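Toast mornings return to Verkham hall

The Saturday toast mornings are back at the hall in Verkham, and a very welcome sight they are too, now that the lanes have turned so bitter and everyone is wanting something warm with butter on it.
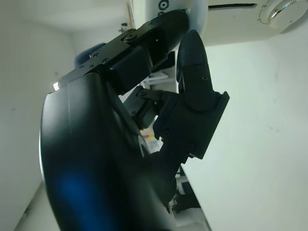
Doors open at 8, and the bread comes over from the bakery at Fernent as it did all last winter. The first morning used up 14 loaves (we had ordered far fewer, and somebody had to drive back for more!). 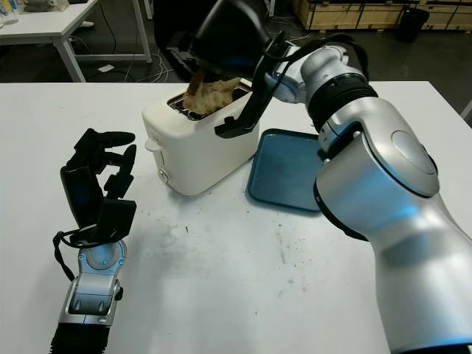 What does a slice cost?
It's 8 pence with butter, and jam is free while the jars last.

Regulars will remember the long debate in April over white or brown, which was settled by having both.

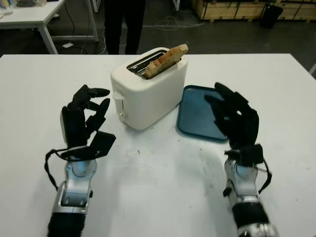
Marmalade has been the great favourite so far, with the plum from Sung Farm close behind. If you like your toast well done, so that it stands up out of the slots golden-brown with darker streaks across it, do say so when you order, and have your plate ready.

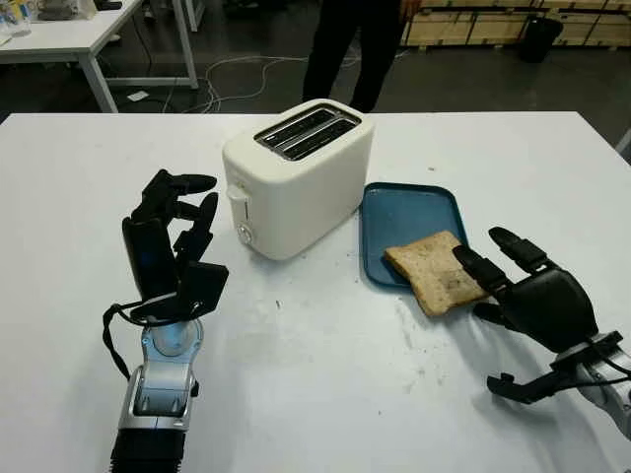

Spare butter dishes would be gladly taken, and so would any jam you can part with, labelled please. The mornings carry on every week until April, and the hall is warm by opening time.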